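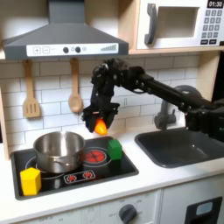 The play kitchen, with the pot on the back burner

I'm looking for two people to help at our Saturday playgroup on Alexiou Street! You'd be with the under-fives from 10 to noon — mostly stories, snack and a lot of tidying up. Pay is $100 a month, and Tomomi Higuchi will show you the ropes.

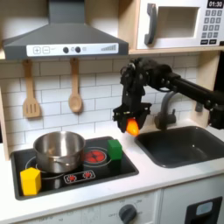
Page last changed: Jan 8, 2024

No certificates needed, but I do ask for a reference. Write to me, Rebecca Rizzi, at Room 113, Sarner Hall.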